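4. Placing and Fitting the Ondale Storage Basket

4.1 Before you start

Remove all packing material from the inside of the basket. Keep the carton until the basket has been checked. Report shipping damage to Clokby within seven days of delivery.

CAUTION: Do not use a knife to open the inner bag. The strands can be cut.

4.2 Choosing the surface

1. Select a flat, level surface at least 600 mm deep.
2. Wipe the surface with a dry cloth.
3. Leave 58 mm of clearance on the side next to a wall or cabinet.
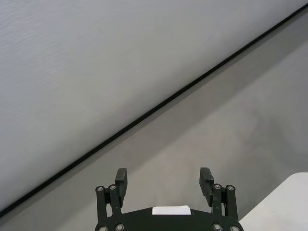

The base of the basket must rest fully on one level. Surfaces with a joint, lip or trim strip need extra care, as the woven floor will rock if it straddles a raised edge. Where a thin black strip divides a pale surface from a darker gray one, as shown, set the basket completely to one side of the strip. Felt pads (Bisgaard, not supplied) may be used on polished surfaces.

4.3 Lifting and turning

1. Empty the basket before moving it.
2. Take hold of both sides at the same height.
3. Lift straight up. Do not drag.
4. Lower the base evenly and release both sides together.

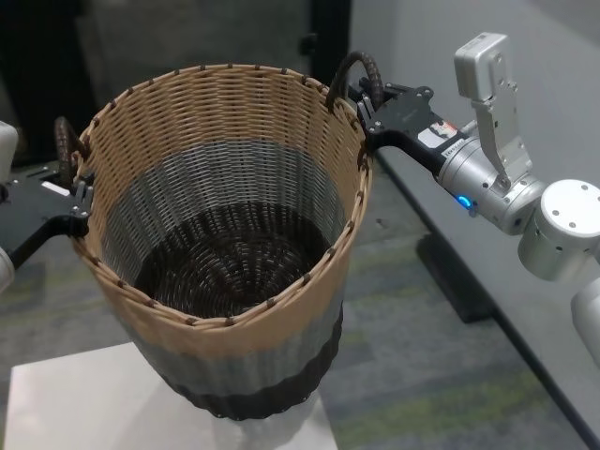
5. Turn the basket until the handles face left and right.
6. Press lightly on the rim. If the basket rocks, repeat from step 2.

NOTE: Slight unevenness in a new base is normal and settles in use, usually within up to 108 hours.

4.4 Liner

The Zarkska liner is sold separately. Fit it only after the basket is in its final position. Fold the top hem outward over the rim and leave the handles free.

Section revised 16/12/2024, A. Kragh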